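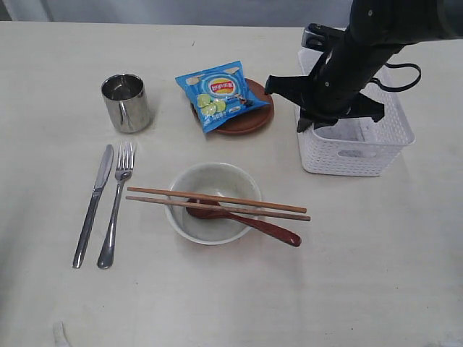

Break Room Refit, Griltthorpe Office
Progress report to the Tillman Fund
2 May 2010

Where the money has gone

Of the grant, $2,762 is now spent. Most of it went on shelving and the long run of cabinets from Rimitz, which arrived in the right color on the second attempt. The balance is set aside for the floor, and we would like it noted that we have looked at the floor and left the money alone anyway.

Tableware

We had budgeted for disposable cups through the summer. Those are gone. In their place are stainless steel cups, short ones with a bit of a flare at the rim, polished enough that people check their teeth in them. We bought 40. The supplier, Skullis, threw in the brown plates at a discount, for reasons we decided not to look into. They have a raised rim and were meant for sandwiches. At present they mostly hold chips, still in the bag. The blue Lay's with the limes on the front is the runaway favorite, and we have stopped trying to steer anyone toward the fruit.

Putting things away

The old system was a drawer. Everything went into it and very little came out. We now use white plastic baskets with holes in the sides and a handle slot at the end, one for snacks, one for cups and so on. They weigh next to nothing and rinse out in the sink. The rule is that whatever is on the table at the end of the day goes in a basket, and the basket goes on the shelf. Compliance was excellent in the first week of April. It has since settled at a level we would call human.

Labels were in the original plan. We made them, and they fell off. A second set is on order with a stronger glue, at no cost to the grant.

The table

You asked in your last letter whether the cream tabletop would show marks. It does. There are smudges, and there are scuffs that do not come off with the spray we were told would take anything off. The matte finish is kind to the eye in the afternoon and unkind to whoever is holding the cloth. We propose to live with it. Replacing the top would eat the floor money, and the new one would look the same by July.

Still to do

The floor, as above. Two of the cabinet doors need rehanging; they open, though they prefer to do it together. The wall clock runs 15 minutes fast, and a motion to leave it that way has strong support among those who go home by it.

Request

We are not asking for more money. We are asking to move what is left of the tableware line into flooring, a step your guidelines allow with written consent. A short reply saying yes would do nicely. The fitter will hold his price until the end of the month, and he has told us so more than once.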